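Whitcombe Swap & Ask > Home and Garden > Bins and Recycling

Are toy food waste bins any use for teaching kids to sort rubbish?

Asked Jul 21, 2022
Viewed 2240 times

wetteabag

Our food waste collection in Whitcombe changed in April and my two (four and seven) still put everything in the kitchen bin. Apple cores, yoghurt pots, the lot. A friend at work suggested one of those sorting games with a small plastic bin and a set of pretend vegetables, and there is one on the Pikulach site that has nothing but glowing reviews. Most of them sound as if they were written by the same person on the same afternoon.

I have my doubts. It looks to me like a toy shop basket of veg with a recycling logo stuck on so they can charge more. The listing claims it "builds lifelong green habits", which is a lot to ask of a plastic pepper.

So before I spend anything: has anyone used one with real children? Did they start using the proper caddy afterwards, or did it just end up at the bottom of the toy box? And does it matter if the writing on the little bin is in another language? The one I'm looking at has Chinese on it as well as English.

Please don't just tell me to make it fun. I have tried making it fun.

3 replies

mouldycaddy
1818 posts

I've used a set like this more times than I'd care to admit, so I'll give you my view, and you can take it or leave it.

As a toy it's all right. As a way of teaching anyone about food waste it's weak on its own, and I wouldn't believe a word of the lifelong habits stuff. What my lot learned from the first go was that vegetables go in the green bin. They'd have got that from me saying it once.

The trouble is that every piece in the set is a correct answer. Peppers, corn, in they go, well done. There's no sorting in it! You only find out whether a child has understood when you give them something that shouldn't go in, and the set I had came with nothing of the kind. I now put a clean yoghurt pot and a bit of foil in with the veg and the whole thing gets more interesting, and a good deal more argumentative.

A few things on the set itself. The bin is bright green, which may or may not match the caddy you have at home. Ours at home doesn't, and that confused the younger ones more than the writing did. The label has Chinese with "Food waste" in English under it. The English is quite readable. A four-year-old can't read either, so I'd stop worrying about that part. They go by the colour and maybe the white logo, which I've heard called a bow tie, an egg timer and a butterfly.

The veg are glossy and nobody over the age of three is going to be taken in by them. I don't mind that. I did mind that the corn kept being treated as a telephone.

Have a look before you decide:
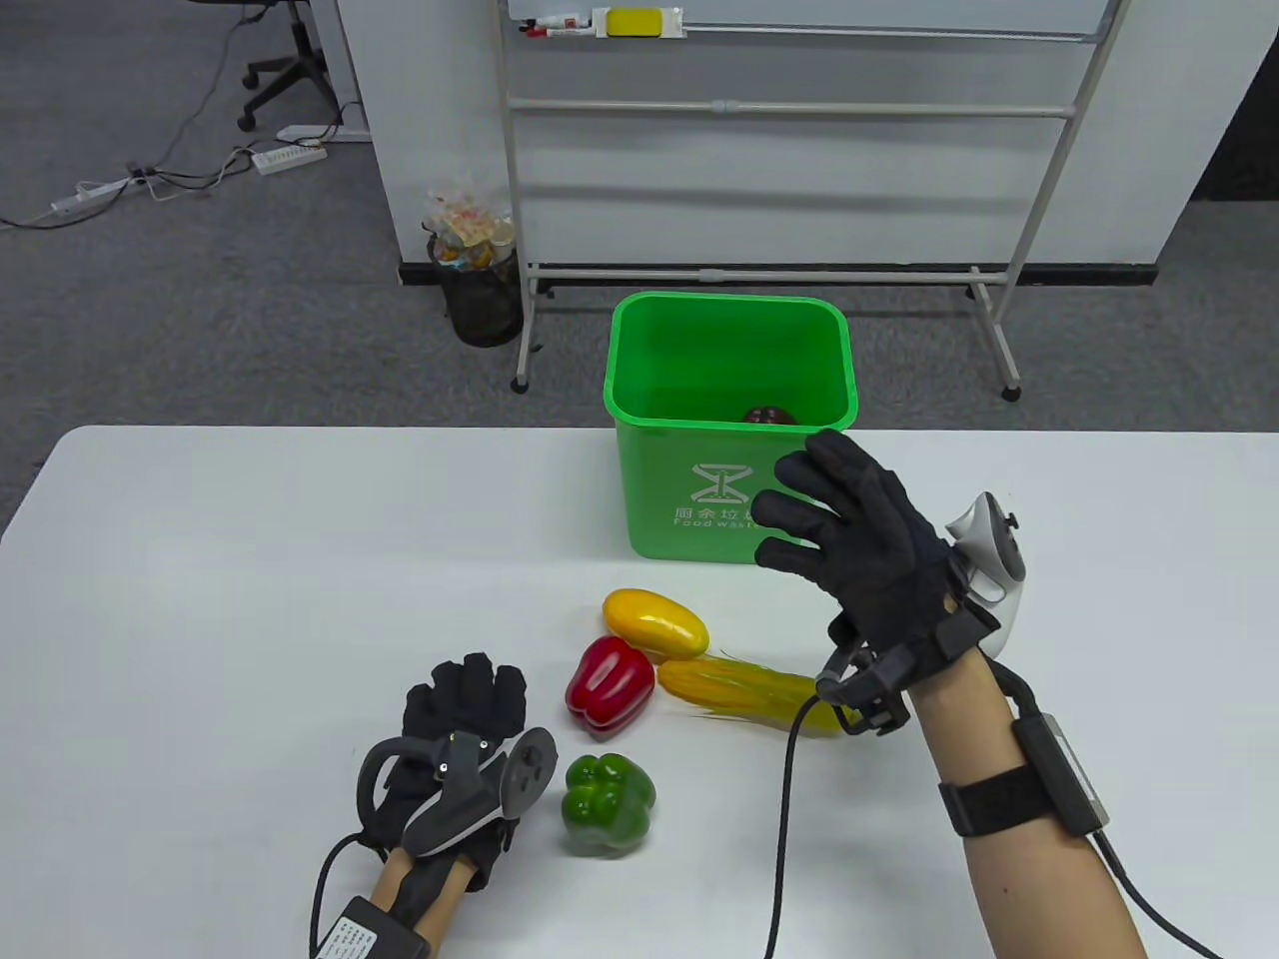 Peppers in three colours and the corn, with the bin at the back. 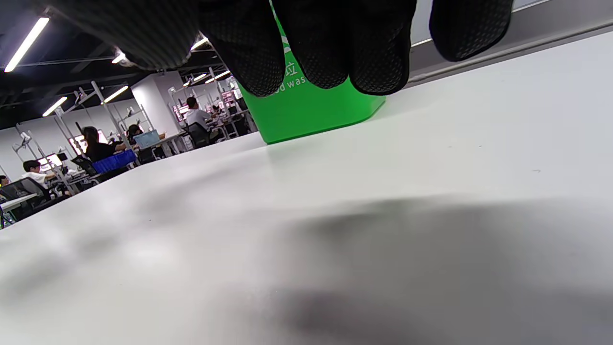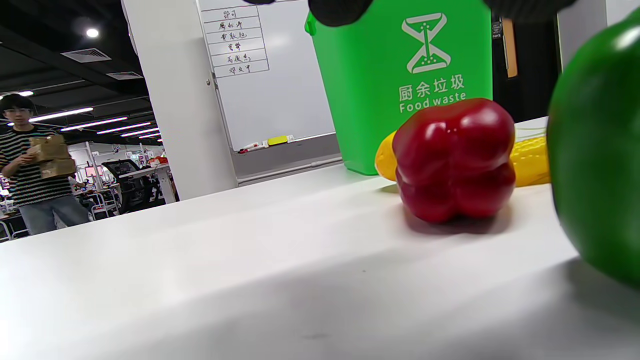
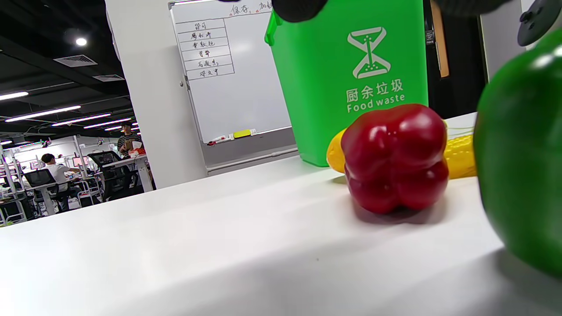
How I'd use it, if you must buy one

Keep it short. I do one round and put it away. The second round is always worse than the first.

Leave the bin and the veg on a bare table with nothing else to grab. If there are cars or crayons within reach, they go in the bin too, and then you're having a different conversation.

Don't let one child do all of it while the other watches. Give them a vegetable each and make them say what it is before it goes in. Mine would post the lot in one armful otherwise and look very pleased about it.

Then, and this is the only bit I'd swear by, go straight to the real kitchen bin with something real. A carrot end, a tea bag, whatever you've got. If you skip that, I don't believe the toy does anything at all. I have seen a child sort plastic corn without a mistake and then drop a banana skin behind the sofa.

I wouldn't pay extra for the bin. Any small tub with a picture taped to the front would do the same job, and you can make it the right colour for your own collection. If you already own toy veg you've got most of the set.

14 people found this helpful

iter_lane_mum

We live on Iter Lane so same collection as you. Got a set for my daughter and she loves it!! Plays with it loads, mostly shops and cafés if I'm truthful, and she's very firm about what goes in the green bin. Can't say whether she's better with the real one because I do our caddy myself, it's up on the worktop where she can't reach.

The veg wipe clean which is handy. One of ours has a dent but I think that was the dog.

I'd say go for it, it's not a fortune and if they don't learn anything they've still got a toy.

3 people found this helpful

wetteabag

Thanks both. The caddy being out of reach is a fair point, ours is on the windowsill behind the kettle and it hadn't crossed my mind that the four-year-old couldn't get at it even if he wanted to. Bit embarrassing.

I'm still not sold on the set. Might try the taped tub first.

binday_grump

I'd save your money. The Celto leaflet that came through our door has pictures of what goes where, so cut those out and stick them on the lid. Free, and they match what the crew will take, as far as I can tell from what gets left behind on my pavement.

I'd also be careful about teaching from a toy with only fresh veg in it. Most of what we throw away at home is cooked. Pasta, crusts, half a fish finger. My grandson was quite sure that cold beans weren't food waste as they weren't a vegetable "like the ones in the game" at his nursery. You could argue about whether that was the game's fault or his. I blame the game.

Someone on the other thread wrote nearly 2000 words on caddy liners if you want to know about those. I read it all and I still don't know which ones don't split.

If you do buy the toy, check whether the bin opens wide enough for small hands to get things out again, or you'll be fishing for peppers every 5 minutes. And keep the receipt.

6 people found this helpful

mouldycaddy

The beans thing is right, I should have said. I've started adding a crust of real bread for the same reason. Someone usually eats it.

Related: Caddy liners that don't split | Missed food waste collection, who do I ring? | Fruit flies again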